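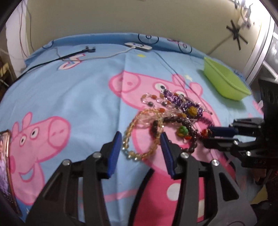 Material Culture and Trade
Week 6 handout: Beads as evidence

Read this before Thursday. Bring it with you, along with the chapter from the course reader.

Why beads

Beads are small, they last, and people carried them a long way. A wooden bowl rots and a cloth falls apart, but a glass bead can sit in wet ground for 1000 years and still be sorted by color when it comes up. For periods with no written records, beads are often the best sign we have that two distant groups were in contact, even if only through a string of middlemen.

They also cause trouble. A bead is easy to lose and easy to move. Burrowing animals, plows and tree roots shift them between layers. A single bead in the wrong layer should not be used to date that layer. A group of beads of the same type, found together in a sealed pit or a burial, is much stronger evidence.

Terms you need

Bead: any object with a hole made so that it can be strung or sewn.
Perforation: the hole. Note whether it was drilled from one side or both.
Drawn bead: glass pulled into a long hollow tube and then cut into short pieces. Bubbles and streaks run parallel to the hole.
Wound bead: hot glass wrapped around a metal rod. Bubbles and streaks circle the hole.
Molded bead: glass pressed in a mold. Look for a seam.
Spacer: a bead or bar that keeps strands apart or separates larger beads.
Heirloom effect: the gap between when a bead was made and when it went into the ground. A necklace may be handed down for several generations.

The drawn and wound types will be on the midterm. Students mix them up every year. Look at the streaks first and the shape second, as both methods can produce a round bead.

Strung and unstrung finds

Thread almost never survives. What we usually find is a scatter, and the order of the beads has to be worked out from where each one lay. In a burial, beads near the neck are normally read as a necklace and beads near the wrist as a bracelet, but they may also have been sewn to clothing or kept in a bag that has rotted away.

If beads are still in order in the soil, do not lift them one at a time. Record the position first, then lift the whole block of soil and take it apart indoors. If this is not possible, number each bead in sequence as it comes out and restring it on plain cotton the same day.

Tangled strands in museum collections are a separate problem. Many were restrung by dealers or former owners, who mixed old and new beads to make a better looking piece. Treat the order on the string as modern unless there is a record that says otherwise.

Case exercise: the Kisura assemblage

The exercise uses a made-up site, Kisura, so that everybody starts with the same data. Kisura is a river settlement with two phases. The excavation produced 448 beads. Of these, 300 are drawn glass, 75 are shell, and the rest are wound glass. All of the shell beads come from the early phase. The wound beads come only from the late phase. Drawn beads appear in both.

Work through the following in your groups.

Draw a simple table showing which material appears in which phase.
Work out how many wound beads there are and what share of the total they make up.
Shell beads stop at the end of the early phase. Give two possible explanations, one to do with trade and one to do with taste.
The nearest source of shell is on the coast, eight days away on foot. What else would you expect to find at the site if people were making the trip themselves?
One wound bead was later reported from an early pit. List what you would want to know about the pit before changing your table.

Write up your answers on one page. Group answers are fine but each person hands in a copy.

Recording sheet

Use one line per bead type, with these headings: material, method, shape, color, length, diameter, perforation, condition, context. Measure length along the hole and diameter across it, in millimeters to one decimal place. For color, use the chart in the lab and write the code. "Blue" is not enough, because two people will use it for very different things.

Weigh very small beads as a batch and give the batch weight.

Condition should be one of four words: complete, chipped, fragment, decayed. Do not add your own.

Lab hours

The lab is open from 2 p.m. on Thursday. Hand lenses are in the top drawer and must be signed out. Keep trays flat and do not open two trays on the same bench. Questions about the recording sheet go to Rhun James.

Next week: metals, and the April essay topics.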